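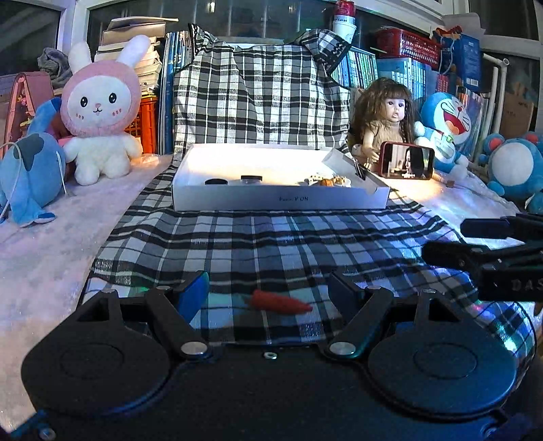 Cómo apuntar una partida de go sin perder el hilo

Necesitas una planilla cuadriculada y dos bolígrafos, uno por color. El lápiz se borra, y hay rivales con muy buena memoria para lo que les conviene.

1. Escribe el número de cada jugada en su intersección. Negras impares, blancas pares.

2. Si se juega donde ya hubo piedra, anótalo al margen: «87 en 62». Los ko largos llenan el margen enseguida; paciencia.

3. Pasada la jugada 200, letra pequeña.

4. Apunta las capturas al final, antes de que alguien vuelque la tapa.

En el torneo de Ilbridge, Celeste Medina se saltó 2 jugadas y reconstruirlas nos costó 3 cafés. Lempi Väisänen, que ganaba, pidió té.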